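Solís abre su sala de grabado

Toltcombe, 5 de octubre de 2024. La galería Solís inaugura hoy una muestra de aguafuertes y puntas secas del taller Custis.

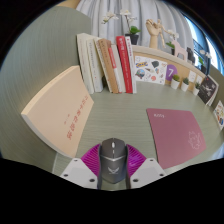
Obra expuesta

Se presentan 18 estampas en papel de algodón, repartidas en dos salas.

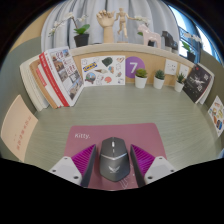 Ratón gris oscuro sobre alfombrilla rosa.

Las planchas, de cobre, se entintaron a mano. El fondo Stisau cede dos pruebas de estado

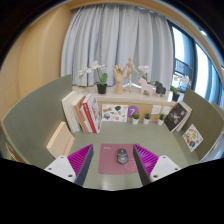 fechadas en julio. El catálogo tiene una tirada de 3.000 ejemplares.
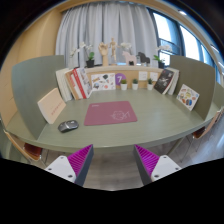

La iluminación se mantiene en niveles de conservación. Entrada libre, de martes a domingo.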